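Hi Haruna,

Quick update on the Flureck altarpiece grant, as promised! We're further along than I dared hope in May. Chia-jung has finished cleaning the left panel, and the saint's robe has come up a gorgeous deep green - we'd all been calling it brown in our notes for years. Of the 156 old retouchings we mapped, only four are still giving us trouble, mostly in the sky behind the angel.

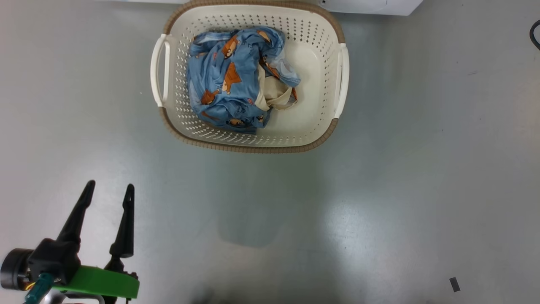 Laundry basket, cream with a tan rim.

The frame is slower going. Hideaki wants another look at the gilding before we commit to anything, and I think he's right (even if it pushes the varnishing back two weeks). Money is fine. We've spent almost 200 dollars over on pigments, which I can cover from the travel line if you're happy with that.

Could you let me know about the travel line before I order more? Tatsuya is drafting the wall text and will send it to you separately.

Chiharu Minami

© 2020 Dikolora Painting Conservation | Contact | Back to top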